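Software sync, September – notes by me again, because I lost the coin toss

Present: Maxine Sutcliffe (chair), the two from Premitz on the call, Villanueva from the planning side, and me. We started at 9:40 because the call kept dropping the Premitz folks, and they'd like it noted that it was our end.

1. Last month's actions
The logging fix is in. The replay viewer is still open and still mine, sorry everybody! Maxine asked for a date and I said before the next sync, so now it's in writing.

2. Trovoleck, the planner
Villanueva walked us through the new grasp scoring. Thin objects used to get thrown out early because the score leaned so heavily on contact area, and now they stay in the list and get ranked properly. I like it a lot. Planning time went up to 115 ms on the test machine, and we had a fairly long back and forth over whether that matters. Premitz thinks it does, Villanueva thinks we can cache the collision check and get most of it back. Agreed to merge behind a flag – off by default until Premitz has run it on their side.

3. Time sync
The left and right gripper streams drift apart on long recordings. Worst case I found was 40 ms, and you can really see it in the two-handed segments (one hand closes, the other one seems to think about it). Zillier, our sync tool, only lines the clocks up when a session starts. I want it to re-check as it goes. Premitz asked whether that would make timestamps jump backward. Fair question, I'd been planning to smear the correction over the next stretch, and I'll write that up properly before I touch any code.

4. Perception
We spent most of our time here. Clear plastic is still our worst material and the segmentation mask keeps leaking through the walls of the divided container.

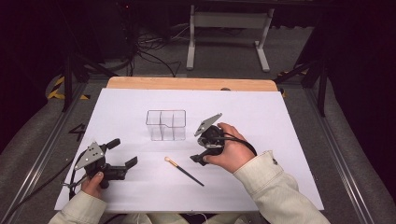 Photo: Trovoleck software team

The brush gets a decent mask along the black handle, but the pale head is weaker against the white board, so Maxine wants scores split by part instead of one number per object. Premitz suggested training on edges for the container and skipping depth there completely. I'm up for trying it, Villanueva less so – he'd need a fallback shape for planning. We left it as a small trial.

5. Actions
Villanueva: flag and merge, then look at caching.
Premitz: run the new scoring, send numbers to Maxine.
Maxine: per-part scores in the report.
Me: Zillier write-up, edge trial, and yes, the replay viewer.

We wrapped up at 10:50. Next chair is Villanueva.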